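Molel LAN Hall -- Pre-Event Safety Checklist
Strategy weekend, main hall and side room
Inspected by: Vija Avotiņš
Second check: Darius Navickas
Date: 30 October 2020

Mark each item OK, FIX or N/A. Anything marked FIX needs a comment and a name. Do not open the doors with a FIX still open in sections 1 or 2.

1. POWER

1.1 Wall outlets tested, no scorch marks or loose faceplates -- OK
1.2 No power strip plugged into another power strip -- FIX
Comment: Found 2 under the back row, same spot as in September. Both removed. Row now runs off the Cludeck distribution box by the stage. Darius rechecked after the change. Closed.
1.3 Breaker labels match the seating plan -- OK
Comment: The plan taped inside the panel door was the old one. Replaced.
1.4 Load test with all host machines running a full late-game map -- OK
Comment: Ran it for an hour. Nothing tripped. The menu screen draws a lot less than a busy map, so please don't sign this off from the menu.
1.5 Space heaters banned from player desks, sign posted -- OK

2. EXITS AND WALKWAYS

2.1 Both exits unlocked from the inside -- OK
2.2 Exit signs lit -- OK
2.3 Aisles clear at chair-out width -- FIX
Comment: Row C is fine with chairs pushed in and too tight with people sitting. Raimonds moved the row toward the wall. Closed.
2.4 Cables crossing an aisle are under a ramp or taped full length -- OK
Comment: Short strips of tape every few feet do not count. Two runs had to be redone.
2.5 Occupancy posted at the door -- OK
Comment: Limit for the hall is 103, staff included. Pacita has the clicker. 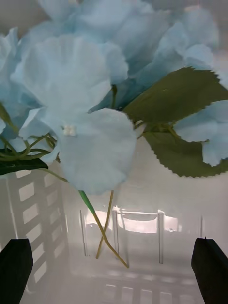 3. EQUIPMENT AND DESKS

3.1 Folding table legs locked -- OK
Comment: Tables with a Diekmann sticker have a second latch on the inside of each leg. Check both.
3.2 Monitors set back from the table edge -- OK
3.3 Projector bracket and safety cable -- FIX
Comment: Bracket is solid. The cable clip was open. Unit 2751, closed and photographed for the log. Check again before the final match.
3.4 Loaner headsets wiped down and bagged -- OK
3.5 Damaged chairs pulled -- OK
Comment: One with a cracked base, now in storage with a tag on it. Leave the tag on.

4. AIR AND HEAT

4.1 Hall fans on, vents uncovered -- OK
4.2 Server closet door propped and guarded -- N/A
Comment: The closet has its own vent now. Keep the door shut.
4.3 Side room temperature checked with consoles on -- OK

5. FIRE AND FIRST AID

5.1 Extinguishers in place, gauge in the green -- OK
5.2 First aid kit stocked -- FIX
Comment: Low on bandages and no cold packs. Triin is picking some up before setup. Open.
5.3 Staff know the assembly point -- OK
Comment: Far side of the parking lot, by the Onon sign. Last time half the team went to the loading dock.
5.4 Flashing-light notice at the sign-in desk -- OK

Open items: 5.2 only. Triin Pētersons to initial when the kit is full.

Leave the signed copy in the binder at the front desk and send a scan to Raimonds Priedītis.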